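Home Surfaces List: archive
Posted 2021-01-20 by the list member who started the thread
Subject: Re: Wiping up spills on a glossy black top

An earlier message on this list asked:

> I have a shiny black surface on my craft table and every drop of
> water shows. I wipe it, it looks fine, and then the light comes on
> and there are streaks from one end to the other. Paper towels
> leave lint. What does everyone use? Is it the cloth or is it me?
> Also, do you wipe right away or let the drops dry and buff them
> off afterward?

Oh, I love this question! I've had black surfaces in my work room since June and I have opinions (you've been warned).

First, it isn't you. Black and glossy is the hardest combination there is. On a pale counter you could leave a whole evening's worth of drips and never see them. On black, every bead picks up the overhead light, and then the glare sits on top of that and hides half of what you missed. My best tip is to bend down and look along the surface from the side before you decide you're done. From straight above you'll swear it's clean, and from the side you'll find the patch you skipped.

Second, don't let the drops dry. Our water is hard, and a dried drop leaves a ring that takes three times the work. Get to it while it's still a bead. Beads are easy! They sit up on the surface and a cloth just drinks them. What you don't want to do is swipe straight through the middle of them, which pulls a thin film over the part that was dry to begin with. Start at the outside of the wet area and work in, and fold the cloth as you go so you always have a dry side.

And move the cup first. I know, I know. But if you wipe around a cup you get a clean circle and a damp crescent, and then the cup leaves its own ring when somebody finally picks it up.
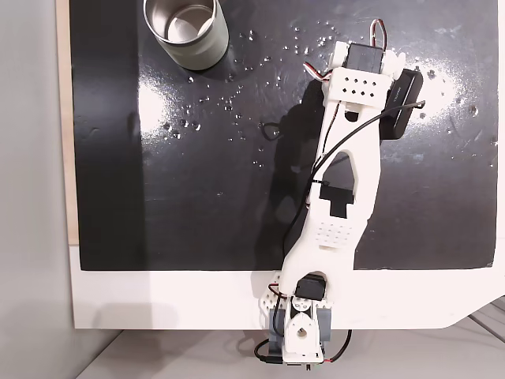

Gittins wrote back to me off-list that all of this is far too much fuss, and that an old cotton T-shirt cut into squares does the same job as any fancy cloth. I'm passing it on with permission, along with the one condition attached: no fabric softener, ever, or the cotton just pushes the water around. Bumstead says the same about softener but won't hear of cotton, and uses a rubber squeegee meant for shower doors.

I've tried both now and here is where I've landed. The T-shirt squares are wonderful for a real puddle. For scattered little drops I still like a flat microfiber, the Noleck kind with the tight weave, bone dry to start with. I had 20 of them at one point and they've all wandered off into the rest of the house, so I'm down to 2 that I guard with my life. The squeegee is great on a big fixed top, but on a loose mat it tends to catch the front edge and lift it, and then water runs underneath. Ask me how I know. 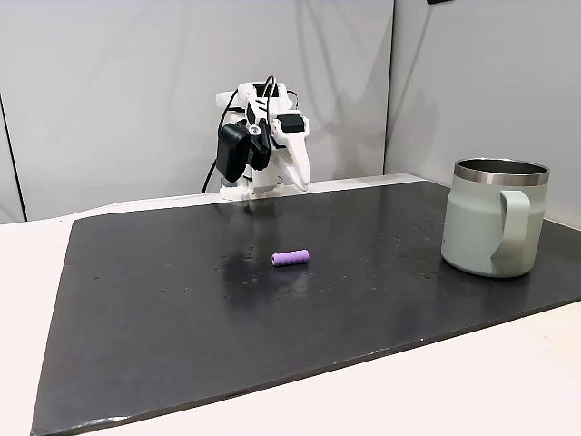
Speaking of mats, please do lift yours now and then and wipe the table under it. Water that gets in at the edge just stays there, and on a white table you'll end up with a line. I lift mine from one long side, dry the table, dry the back of the mat, and leave it propped up while I have my coffee.

Foam bits need watching too. They soak things up so quietly! Put one down on a damp spot and it'll carry the water to wherever you set it next. I give mine a squeeze in a towel before they go back in the drawer.

As for sprays, I was using Puvadex for a while and it does smell lovely, but on black I could always see where I'd started and stopped. Plain water and a second dry cloth beats it for me. If anyone has had better luck with it, tell me how much you put on, I still have most of the bottle.

I'd also love to hear from anybody with a matte black top. Is it easier? I'm tempted, but I've heard fingerprints are worse.

Happy wiping!

41 replies | 25 shares
Contact the list owner | Copyright Home Surfaces List | Back to top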